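Laptop Parts Reuse Program: Progress Report to the Prandham Fund
Prepared by Duyên Kiều, Skerico

Dear Sang Phan and everyone at Prandham,

It has been a busy and mostly happy stretch since my last letter, and I'm so glad to be able to tell you where your money has gone. When we wrote in May we had just moved the keyboard bench over to the Sillov building and were still hunting for the right screwdrivers (they were in the box marked "cables," naturally). We are well settled now, and the work has found its pace.

Keyboards and palm rests

We have tested 642 used keyboards so far, most of them from school laptops. The usual trouble is a worn ribbon connector or a few dead keys along the bottom row. Khải Lò has put together a lovely printed chart that matches part numbers to laptop models, including the awkward ones where the US and UK layouts share a frame but not an Enter key. It has saved us from a good many wrong orders, and we'd be happy to send you a copy. 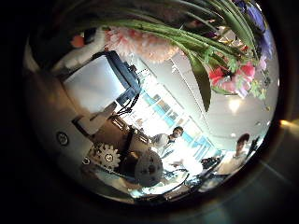

Are the replacement keyboards new or used?
Mostly used. We fit a tested one from our own shelves whenever we have a match, and buy new only when the model is too rare or the backlight has to work. The grant has paid for 44 new ones.

Batteries and chargers

This part has gone more slowly, I'm sorry to say. One supplier, Văn, changed its packaging and sent us two cartons with the wrong plug tips, and it took a long string of emails to get them exchanged. Ngọc Vi handled all of it with far more patience than I have! The right chargers are now on the shelf. We have also stopped accepting swollen batteries at the front counter, and Lộc Tạ has written a short handout telling people where to take them. 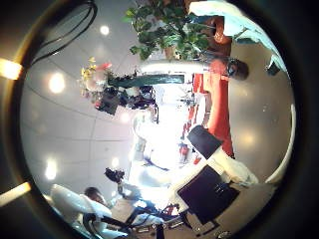

What comes next

We would like to train three more people on hinge and screen work before the next school year, and we expect to stay within the present budget in doing so. The one item I may come back to you about is a second test rig, as the one we have is in use from opening until close to 6 p.m. I'll send the price once Khải has finished comparing.

With warm thanks,
Duyên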